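Section 6: Setting up the sorting cell for the first time

Kevonbridge bench cell with the Lira hand. Text revised 3 January 2026.

By now you should have the arm bolted down and the power run in, as in section 5. If the arm still rocks when you lean on the table, go back and sort that out first, please. Everything in this section depends on the arm and the table staying put in relation to each other, and I've lost whole afternoons to one loose foot.

I wrote these steps at my own bench in Deverstead, so the order is simply the one that has worked for me. If your table is the other way round (arm on the left), swap left and right throughout and you'll be fine.

6.1 Before you switch on

1. Wipe the table top and the underside of the mat. A bit of swarf under the mat will tilt it, and you won't see it by eye.
2. Lay the mat in the middle of the table and press down each corner. If one springs back up, leave it overnight with something flat and heavy on it.
3. Check that nothing hangs down in the space where your knees go. Tie up what you can, and bring the power cable out along the floor where you won't kick it.
4. Put both button boxes at the end of the table furthest from the arm.

CAUTION: Sit so that you can hit the emergency stop without reaching across the mat. Try it a few times with your eyes shut. I mean it, do try it!
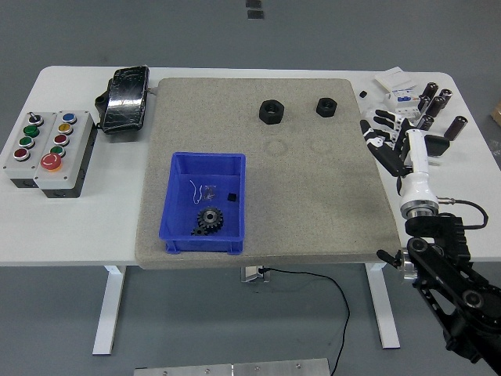

Button boxes cause more muddle than anything else on this cell, so let's go through them properly. There are two of them, and they both have a red button as well as a green one, and it's terribly easy to press the right colour on the wrong box. Mine sit side by side at the far left, and the one I want in a hurry has the big red mushroom at the front end, below its blue, yellow, red and green buttons. The other one has the toggle at the top and no mushroom at all. Learn them by shape and place, and don't go by colour. If you add labels, put them beside the buttons and leave the caps bare.

6.2 Waking the arm up

1. Pull the mushroom out so it's released.
2. Switch on at the wall and wait for the Thongdee controller to finish its start-up. It's slow. Have a biscuit.
3. Load program 223, which is the homing routine. Leave the speed at 3 per cent for now, however tempting it is to turn it up.
4. Keep your hands off the table and start the routine. The arm should lift clear of the mat before it does anything else. If it goes down or sideways first, stop it at once and check the mounting angle you typed in during section 5.
5. Watch the cable at the wrist the whole way through. You want a relaxed loop with enough slack for a full turn. If it pulls tight at any point, stop, free off the clip and give it a little more.

NOTE: The hand may twitch when it gets power. Mine always has, and it's never done any harm.

6.3 Setting out the parts

1. Stand the blue bin on the half of the mat furthest from the arm, open side up, with its long edge parallel to the table edge.
2. Place the two nuts at the back of the mat, flat side down, with a clear gap between them so the fingers can get round either one.
3. Start with gears only. Small bits, bags and bits of wire can come later, when you trust the grip.
4. Move anything you're not using towards the back of the table on the arm side, then run the homing routine again to be sure the elbow clears it.

6.4 First grip

1. Set the grip force to 11 on the controller. It's a gentle setting, and a gear that slips out at this stage is no great loss.
2. Step the hand in towards a gear using single moves. Don't use the continuous mode yet.
3. Close the fingers and pause.
4. Raise the hand straight up until the gear is well clear of the bin's rim.

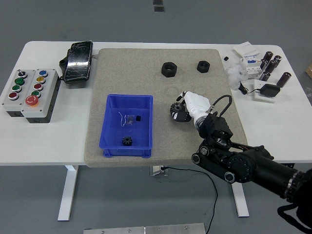 5. Hold it there while you look at how the gear is sitting. You want it gripped firmly with the teeth free all the way round where they'll need to mesh later. If it has swung to one side, lower it, open up and go in again from slightly higher.
6. Put it down on the mat and do the whole thing again with the other gear.

CAUTION: Never reach in to straighten a part while the fingers are closed. Press the stop first, every time, even if you only want to nudge it.

Once you can do both gears without a slip, save your positions under a new name and keep the originals as they are. I didn't do that the first July I had the cell, and I had to teach every point again from scratch. Section 7 covers turning the speed up.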